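Gilchrist Woollen Mill open day - quick notes

3 min read
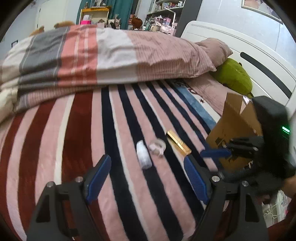 Striped blanket on the bed, plush one.

Got back late so this is going up in bits. The Gilchrist mill opens its doors once a year and I've missed it the last 2 times, so 9th August was locked in from March. Left home before light. Servo coffee at Wurnitz, terrible, drank it anyway.

Parking is in the paddock behind the dye house. Gumboots if it's rained. It had.

Tours go every half hour, 18 people a go, and you do have to book - saw a family turned away at the gate which was a bit rough after that drive. Ear plugs in a bucket at the door. Take them. The weaving shed is LOUD, you feel it in your teeth.

Order of things: wool store first (smells like a wet ute), then scouring, carding, spinning, and the looms last. Carding was my favourite. Big drums turning over and the fleece coming off like fog. Our guide had worked the floor for years and kept stopping to fiddle with things mid sentence. Good sign I reckon.

The oldest loom is a Nirik, still going, still doing the heavy throws. Apparently there's one bloke in the district who can get parts for it and he's talking about retiring. The newer ones are across the aisle and much quicker, no one was looking at them.

Dye house was shut, a pump had gone. Pity, I'd mostly come for the colour. They had sample cards out on a trestle instead and you could leaf thru those. 816 shades on file, most not dyed in decades. There's a mustard called Wellitz that I would paint a whole house in.

Lunch - sausage sizzle, plus scones in the canteen if you get in early. I didn't. Cash only at the sizzle, card at the shop.

Mill shop: seconds bin is the go. $100 for a full size throw with a pulled thread I still can't find. Queen size ones had gone by eleven. Socks good value. Skip the tea towels, they're bought in.

Toilets are a long way from everything, down past the boiler room, follow the painted arrows.

Not great for prams, stairs all through the spinning level. Kids seemed happy enough feeding the sheep out front.

Would go again, earlier tour, and I'd ring first to check the dye house is runing. Bookings for next year open in March.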